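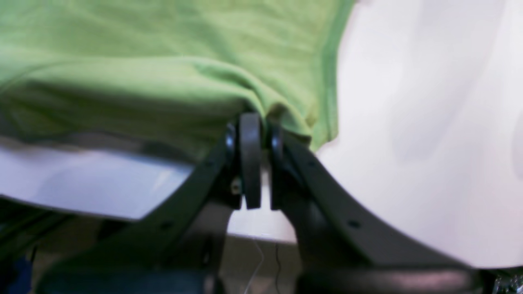
How do I fold T-shirts so they all come out the same width?

Use a fixed guide and fold to it every time. A piece of stiff cardboard works fine. Lay it in the middle of the back just under the collar, fold both sides in over it, slide it out, then fold the bottom up twice.

More detail on my situation: I have 48 shirts to fold for a choir trip in May and they go in a Stuvico drawer unit that is tight on width. When I fold by eye they come out anywhere from narrow to too wide to fit. Cotton, adult sizes, mostly medium and large. Do I need to buy a folding board?
Posted by Qusai Bataineh

2 answers

Noura Akl
No need to buy one. Measure the inside of the drawer, take off a little, and cut the cardboard to that. The thing that matters more is the step before. Get the shirt flat first, front side down, and smooth from the collar toward the hem with your palms. A big table is much better than a bed for this, since a bed gives under your hands. Look at the green one on the white table, there is a dark fold running across it near the top and creases through the middle, and one sleeve sticks out at the bottom. If you start folding from there, the top layer shifts and you end up with one side thicker. Pull the layers even, get both sleeves where you want them, then put the card down.

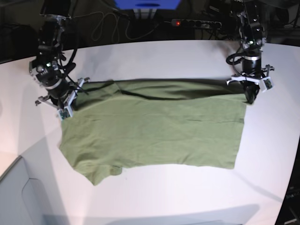

Sizes are the other problem. A large has more cloth at the sides than a medium, so the side folds overlap further even though the finished width is the same. That is fine, but put them in separate stacks or the pile leans. I did roughly 30 an hour once I got going.

dogar_159
I just roll mine. Fits in anything.

Comment from Qusai Bataineh: Cardboard worked. Cut it from the Ferkeo box the drawers came in.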